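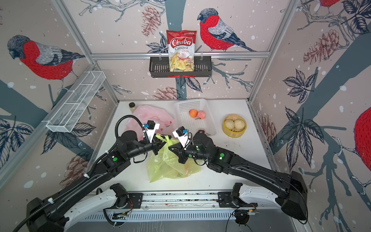
Start | Wohnen | Gespräche | Rezepte | Archiv

Wer ordnet, muss wegwerfen können

Salamatu Fashola räumt seit 12 Jahren anderer Leute Küchen auf und hat dabei, wie sie sagt, »den Glauben an die Schublade verloren«. Schubladen seien Grabstätten. Was man brauche, gehöre an die Wand, und zwar dorthin, wo man es sieht und sich notfalls dafür schämt.

Ihr kleines Büro in Viltstead heißt Jirneter, nach einer Straße, in der sie nie gewohnt hat. »Der Name war frei«, sagt sie und schenkt Tee nach. Den Zucker sucht sie eine Weile. Er steht schließlich in einer Schublade, worüber wir beide nichts sagen.

Angefangen hat sie mit Speisekammern. In der ersten, die sie gegen Geld betrat, standen 213 Gläser, davon 7 mit Deckel. Der Besitzer wollte alle behalten. »Er hat mir erklärt, die Deckel kämen noch.« Sie hat ihm damals ein Regal gebaut und würde ihm heute einen Karton geben.

Tüten hält sie für den Prüfstein jeder Ordnung. Eine Dose steht von selbst, ein Glas auch, eine Tüte sackt zusammen, sobald man ihr den Rücken kehrt. Leere Plastiktüten sind noch schlimmer, die breiten sich aus, wo man sie lässt. »Falten Sie Ihre?«, fragt sie mich. Ich sage ja. Sie nickt wie eine Zahnärztin, die nach Zahnseide gefragt hat.

Ob das nicht alles etwas streng sei? »Streng ist mein Kollege«, sagt sie. Gemeint ist Babatunde Tijani, der bei Jirneter die Maße nimmt und in December grundsätzlich keine Aufträge annimmt, weil die Leute dann Plätzchendosen haben.

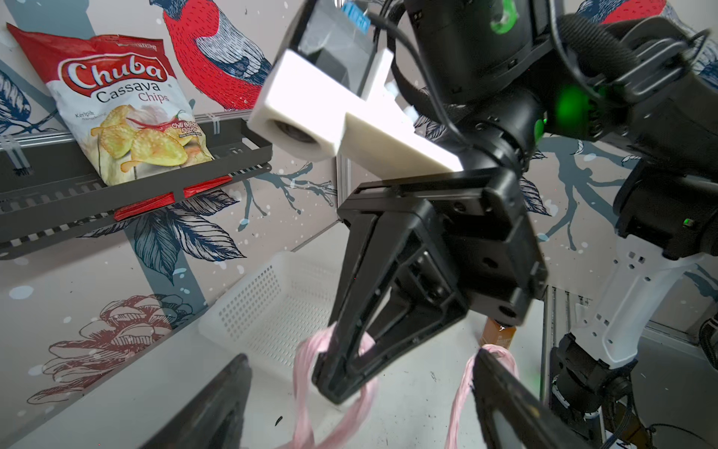 Snacks sind ein eigenes Kapitel, und Fashola redet darüber länger als über Gewürze. Die übliche Lösung, oben auf dem Schrank, lehnt sie ab: Das sei Erziehung und keine Aufbewahrung. Sie mag gelochte Metallkörbe an der Wand, in denen eine Tüte Chuba Cassava Chips aufrecht lehnen kann, den Schriftzug nach vorn, die Chilischote gleich mit im Blick. Wer nascht, soll wenigstens wissen, wo. Für Kleinkram stellt sie einen weißen Gitterkorb auf den Tisch und verbietet jeden zweiten. »Der zweite Korb ist immer der für die Sachen, die nirgends hingehören. Und der dritte ist dann für die Sachen aus dem zweiten.«

Bleibt die Tapete. Tijani hätte gern alles weiß, sie findet Vögel in Ordnung, auch große, rote. »Einen Dompfaff muss man nicht abstauben, wenn er gedruckt ist.« Über das Thema haben die beiden einen Winter lang gestritten. Auf dem Musterbuch klebt noch sein Zettel mit einem einzigen Wort: »Warum?«

Zum Schluss zeigt sie mir ihre eigene Küche. An der Tür bleibt sie stehen und sagt, sie sei diese Woche viel unterwegs gewesen.

Kontakt | Impressum | © Steneck Wohnmagazin | Nach oben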